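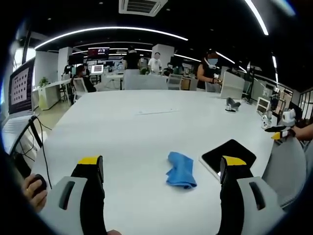

How to ask your readers for money

By Farzana Mridha

Small news sites and community blogs run out of cash long before they run out of things to write about. If you publish one and have never asked your readers to chip in, a short yearly drive is the easiest place to start. The steps below are the ones I used at the Wastport Ledger, a local site with one paid editor, and later with a group blog called Gashaw Notes. Neither had a fundraiser on staff.

Before you start

Find out how you are allowed to take money. A site run by a nonprofit can usually accept donations directly. A site owned by one person or a company normally can't call a payment a tax-deductible gift, and you should say so on the page. If you aren't sure, ask an accountant before you publish anything.

You will also need a payment service, a bank account in the site's name, and a mailing list. The list matters more than traffic. In our first drive, most of the money came from people who already got the newsletter.

Step 1. Pick one number and one use for it

Decide what the money is for and write it in a single sentence. Ours was "We need to pay a reporter to cover the Utow school board through February." People gave to that. The year before, we had asked for "support for independent journalism" and got 13 donations.

Set the goal from a real cost. Add the payment fees to it.

Step 2. Set the amounts

Offer 3 amounts and a blank box. Put the one you expect most people to choose in the middle. Leave the monthly option unchecked. Readers who find out later that they signed up for a monthly charge will write to you, and some will call their bank.

Think hard before you sell access. Lunch with the editor in return for a large check looks bad if the person paying is someone you cover. If you want to hold an event, make it open to every reader at the same price, or free.

Step 3. Write your disclosure rule

Do this before the first check arrives. Ours says that we name anyone who gives $200 or more in a year, that donors don't see stories ahead of time, and that we don't take money from candidates or campaigns. Post the rule on its own page and link to it from the donation form.

You will be tempted to make an exception at some point. A developer in Aler offered us more than the whole goal on the condition that his name stay off the list. We sent it back.

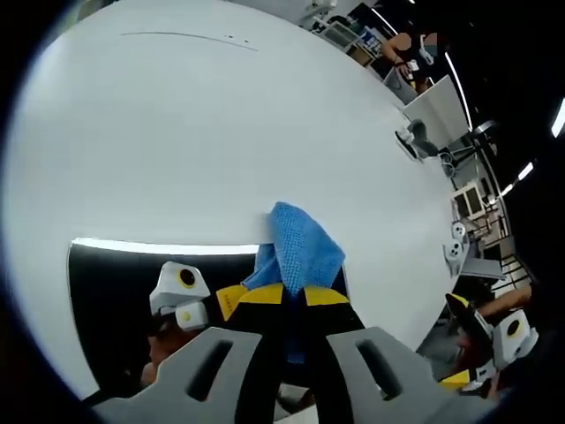 Step 4. Write the letter

Keep it under a page. Say who you are, what you need, what it pays for, and the date the drive ends. Put the link near the top and again at the bottom. Sign it with a person's name and use an address that someone checks.

Read it out loud once. Take out anything about how hard you work.

Step 5. Send it, then remind people

Send the letter to the list first and post it on the site the next day. Plan on two reminders, one at the midpoint and one on the last day. Take people who have already given off the reminder list. Most mail services can do this with a tag.

Step 6. Report back

Thank each donor within a day, even if it's only two lines. When the drive closes, publish the total, the fees and what you plan to spend. Post a second report after 90 days showing what was spent. If you missed the goal, print that too and say what you are cutting.

Updated 15 November 2023 to add the note on monthly charges.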